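Ticket 607 - Wendodby site, guest wifi drops every 12 minutes
Status: open, waiting on vendor
Priority: medium (was low)
Opened: August
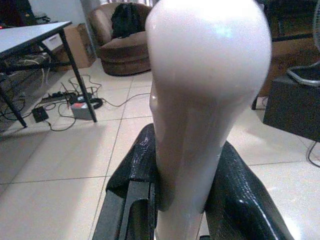
Attachment 1: white item, tiled floor behind

Problem as reported: guest wifi kicks everybody off, comes back by itself, kicks them off again. Staff network fine. Wired fine. Front desk timed it, 12 minutes on the nose.

Setup: Civow controller, firmware is whatever shipped with it, access points on the ground floor and upstairs. Login page is hosted at Stustau, not on site. Machala site has the same gear and no complaints.

Log

8:40 am - Rebooted controller. Everybody back on. Dropped again at 8:52. So no.

9:05 - Checked channels. Two APs sitting on the same one, moved the upstairs one. Worth doing anyway but didn't change the drops.

9:30 - Laptop on guest next to the front desk, constant ping to the gateway. Ping does not stop when the drop happens!! Web pages stop. So the radio side is ok and I wasted half an hour on channels.

9:50 - Looked at DHCP. Lease time on guest is 2000 seconds, doesnt line up with 12 minutes. Pool has 80 addresses, which is small for this place. Plenty of expired leases hanging around but it wasn't full when I looked. Left it alone for now.

10:15 - Drop caught in the browser. You get bounced to the login page, login page half loads, then lets you through after a refresh. Phones don't refresh, they just say no internet and hop to cellular. That's what people are calling a "drop".

10:20 - So it's the session timer on the login page. Controller says session length 24 hours. Stustau side says... can't see it, my login there only shows branding stuff. Asked them for read access.

11:10 - Compared with Machala. Same controller settings line for line except the keepalive box, which is ticked there and not ticked at Wendodby. Ticked it, saved, controller said "saved". Reloaded the page and it was unticked again. Tried a diffrent browser, same thing.

11:25 - Did it over the command line instead. Stuck this time. Watching.

11:37 - Dropped. Damn.

11:45 - Restarted just the portal service, in case the setting only gets read at startup. Did not touch the APs.

11:57 - No drop.
12:09 pm - No drop.
12:30 - Still on. Laptop and one phone both ok.

1:15 - Front desk says one guest got kicked, once. Could be old session from before the restart. Told them to note the time if it happens again, and whether it's a phone or laptop.

To do
- Civow: why does the web page not save the keepalive box. Sent them the before/after config.
- Stustau: need their session timer value in writing
- make guest pool bigger, do it after hours
- check the setting survives a reboot, NOT during the day
- fix the wifi card at the front desk, it still has the old network name

Keep open until vendor replies. If it starts again, restart the portal service only, don't reboot the whole controller, takes staff phones down with it.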